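The Woman Who Dusts Upwards - Loleck Home Pages

Sandra Mapplebeck has opinions about handrails. She would like you to know that yours is filthy.

"People do the floor, they do the windows, they do behind the toilet if someone's mother is coming," she says, handing me a mug of tea and a cloth. "Then they put a hand on the same bit of wood every day for ten years and never once look at it."

Mapplebeck has been cleaning houses and small offices for Arnell, the firm she set up with her friend Dace Hunt, long enough to have worn out 7 vacuum cleaners. She keeps the last one in the hall, out of respect or laziness. The firm looks after 4 buildings with open landings, and it was the landings that turned her into a specialist, if such a thing exists.

"Dace did the stairs and I did the top," she says. "The top is worse. People lean there. They stand about, they eat toast, they shout down to ask where the scissors are. All of that ends up on the rail."

I ask what she uses. I had hoped for a secret recipe involving vinegar and the moon. She uses a soft cloth, wrung out until it has almost given up, and a drop of washing-up liquid in the bucket.

"You can spend a fortune on sprays. I had one that smelt of figs. The rail was sticky for a week and everybody went about smelling of figs."
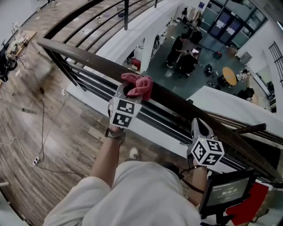
Dark wood, she says, is the most dishonest. It hides greasy marks from the front and shows every one of them as soon as the sun comes in sideways. Her advice is to crouch and look along it at four in the afternoon, preferably when the neighbours are out.

She is firm about direction, too. You go with the grain, you fold the cloth over the top so that both sides get done together, and you turn it to a clean face before you think you need to. A crumpled cloth is fine. "It's a rag, it isn't going to a wedding."

What about the floor underneath? She sighs. Planks come last, always, after the rail and after whatever has been left lying about on them. Cables are her particular sorrow. She once followed a lead the length of a landing, lifting and wiping as she went, and found it belonged to a lamp that had been thrown out in October.

Hunt, who has come in for her coat, disputes this. "It was a fan," she says, and leaves.

I try my cloth on Mapplebeck's own banister. It comes away grey. She looks at it for some time.

"Well, I do other people's," she says, and puts the kettle back on.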